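A Bank Account for the Corner Pawnshop

For eleven years Feng-yi Hsu kept her shop's money in a floor safe and paid her suppliers with money orders. Pawnbroking is legal, licensed and old as the hills, yet three banks had closed her accounts without much of an explanation. Then, in March, a small lender called Bresar said yes, and she still lights up when she tells the story!

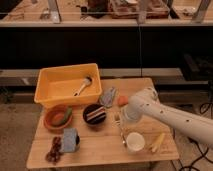
What changed at the bank

Bresar used to turn down pawnshops, check cashers and money transfer counters on sight. Now it reads their paperwork. Its compliance team works with software from Omus that pulls in licenses, loan tickets and daily cash totals, then flags anything that looks odd for that particular shop – a wonderful idea, and a simple one. A big deposit the week before the holidays is normal for Hsu. The same deposit in a slow month gets a phone call.

The bank opened 190 of these accounts in its first year and has 582 today, spread over 4 states. Customers pay a monthly fee for the extra monitoring, and Hsu pays hers gladly. 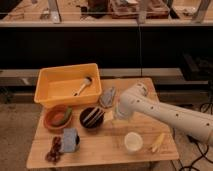
She has stopped driving across town for money orders, for one thing. Payroll goes out electronically, and her insurance premium dropped once the safe was no longer full. She even got a small credit line, and used it to fix up the jewelry counter.

Other lenders are paying attention. Kuo, a credit union two counties over, plans to take its first applications in March, with check cashers at the front of the line.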